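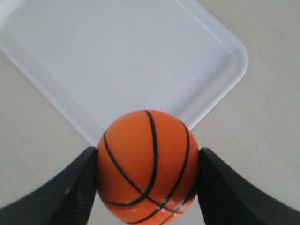 Small ball, black seams.

Saturday, August 24, 2024
By Kadir Demirtaş
Filed under: Desk & Office

Kinevholm desk pad, two months in

Kinevholm says its desk pad will "quiet any room." I've had one under my keyboard since May and my room is as loud as ever. What it does is stop a mug from clacking. 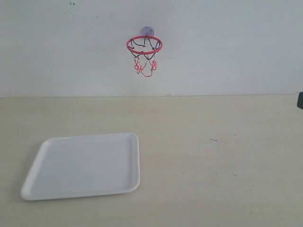
The felt pills where your wrists rest. Mine went fuzzy on the left side first, and the lint roller they recommend made it worse. The cheaper Torton pad, which I used before, looked duller and wore better.

Coffee is the other problem. The website says spills bead up. Mine sank in, and the stain is still there after 2 washes.

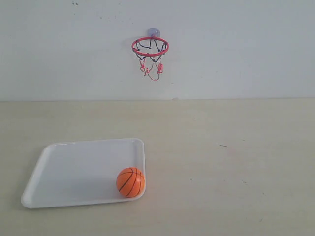 Should you buy it?

Only on sale, and measure first. The corners curl if it hangs over the desk at all. I'd try the Rikance cork one before paying full price for felt.

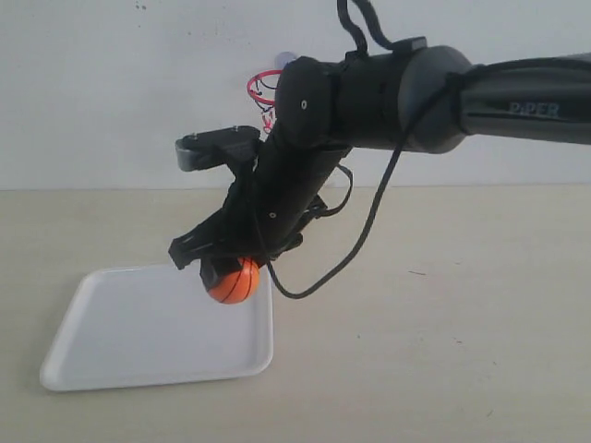

Orange ball over the white tray.

Contact | © 2024 Tavares Desk Reviews | Back to top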